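Home News Interviews Software Events Subscribe

Planning for the camera you have: a talk with the lead developer at Asoteo

Asoteo makes software for mobile robots with arms. It doesn't build the arms or the bases. Its main product, Torine, is a planning and perception package that sits between a customer's task code and whatever motor controllers the customer already owns. The company has its office and test room on the second floor of a former print shop, and most of the developers work within earshot of the robots.

We met the lead developer in March, a few weeks before the release of Torine 2. The company asks that staff not be named in articles, and the developer was happy with that. We talked for most of a morning, first at a desk and later standing in the test room while a regression run was going.

The new version changes how the planner treats things it has not seen. In the first version, space the cameras had never looked at was marked as free unless the user said otherwise. That made the planner fast and made the demos look good.

"It was the wrong default," the developer said. "We knew it was wrong when we shipped it. If you mark unknown space as blocked, the arm won't move at all on startup, and the first thing a new customer sees is a robot refusing to do anything. So we marked it free and wrote a paragraph in the manual. People don't read that paragraph."

Torine 2 keeps three states for each cell in its map: free, occupied and unknown. Unknown cells carry a cost that depends on how fast the arm is moving and which part of it would pass through them. The elbow can go slowly through space the wrist camera looked at a minute ago. The fingers can't go through space that has never been seen by anything.

The cost function took most of a year. An early version had 736 parameters, counting the ones per joint, and a script that tuned them overnight against recorded runs. The developer threw it out.

"It scored well and I couldn't explain one single thing it did. A customer would call and say, why did the arm go around the left side, and I'd have to say, the number was smaller. Now there are a handful of terms and each one has a name. It scores a little worse on our recordings. Support calls are shorter."

Much of the work this spring has been on the wrist camera. On the robots Asoteo tests with, it looks out past the gripper, so part of every picture is taken up by the robot's own fingers. A planner that doesn't know this will see an obstacle that follows it everywhere. 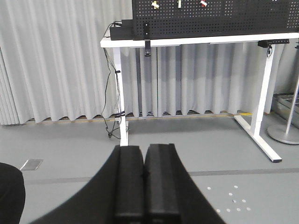
View from the wrist camera, with the gripper fingers in front of a desk and its cables.

The usual fix is a mask, a fixed shape painted over the part of the picture where the gripper is. The first Torine did that. Masks work until the fingers open, or someone fits a different pair, or the camera bracket gets bumped.

"You'd get a thin line of pixels down one side of a finger that wasn't covered," the developer said. "Thin line, very close to the lens, so the depth comes out as garbage. The planner thinks there's a wire hanging in the air. It stops. You back up, the wire backs up with you."

Torine 2 draws the gripper from its model, using the measured finger position, and compares that drawing with what the camera reports. Where the two agree, the pixels are dropped. Where they disagree by a small amount near an edge, the software assumes the calibration has slipped and shifts the drawing. Where they disagree by a lot, it assumes something is in the gripper and asks the task code whether that is expected.

I asked what happens when the task code gives the wrong answer.

"Then you have a problem in the task code. We log it. We don't try to be clever there. The first version tried to guess, and it would decide that it was holding a piece of the table."

Cables are the other subject that came up several times. They are thin and dark, and they lie in heaps on the floor next to desk legs where a mobile base wants to drive. The depth sensor tends to report a heap as a low bump with holes in it. The old planner would find a path through the holes.

The new version has a separate pass for the floor. It fits a plane, looks for anything that rises from it by more than a set height, and then grows each region outward before the planner sees it. The growing step is crude, and the developer said so. It closes off some gaps that the base could fit through.

"I had a smarter one. It traced each cable as a curve. It was nice work, and it took two seconds per picture on the customer's computer. The crude one takes no time you'd notice. A cable heap isn't something you want to drive near anyway, so who cares what shape it is."

Stripes and marks on the floor gave trouble in the other direction. A change from light gray to darker gray has no height, but the color-based detector in the first version liked to report an edge there. The floor pass now runs before the color detector, and anything it calls flat is left alone unless the user turns that off. Shiny metal is still a weak point. Polished poles and plates return bad depth at some angles, and Torine 2 marks those cells unknown and waits for a second view.

Curtains are also unknown a good part of the time. They move when the air conditioning comes on, so the map of a curtain from a minute ago no longer matches. The developer's current answer is a shorter expiry time for any surface that has been seen in two different places. It was switched on in the test build the week we visited and had not been through a full run.

The regression setup is simple. Recorded sensor data goes in, plans come out, and the plans are compared with those from the last release. There are 100 recordings in the nightly set. A change that makes any plan longer has to be explained in writing before it can be merged. A change that makes a plan shorter has to be explained too, a rule that came in after the Urban project.

Urban was a side branch meant to run Torine on outdoor delivery bases. It produced much shorter plans, and the team was pleased with them for a month.

"There was a unit error in the inflation radius," the developer said. "Every obstacle had shrunk. All the plans got shorter, everybody was happy, and it was driving the corner of the robot through walls in simulation. The collision checker had the same error, so it agreed with the planner. Since then a shorter plan is suspicious until somebody says why."

Urban was later dropped for business reasons. Some of its code survives in the viewer, a tool called Imeo that shows the map, the plan and the camera picture side by side and lets a user step back through a recorded run. Imeo was built for the developers. Customers saw it on support calls and asked for it, and it will ship with Torine 2 at no added price. The version I saw crashed once when the window was resized.

The developer spends more time in Imeo than in the editor. "Most bugs in this business aren't hard once you're looking at the same thing the robot was looking at. Getting to that point is the slow part. Timestamps, mostly. The picture is from one moment and the arm position is from another, and you chase a ghost for a day."

On timestamps, Torine 2 now refuses any camera message that doesn't carry a capture time from the device. Several customers use drivers that stamp the message on arrival, and those customers will have to change something when they upgrade. A small adapter is included that estimates the delay, with a warning printed at every start. The warning can't be turned off.

Old configuration files will load, but unknown space will be treated as unknown unless a line is added to the file. The developer expects complaints. "Their robot will start up and look around for a bit before it does anything. Somebody is going to think it's broken."

After Torine 2, the next job is planning for two arms on one base, where each arm is in the other's camera view. A prototype exists. It is slow, and the developer did not want to show it.

Related

Hand-eye calibration without a checkerboard
What changed in the Imeo viewer
Reading a planner log, part 2
Why the Urban branch was closed
Depth cameras and shiny parts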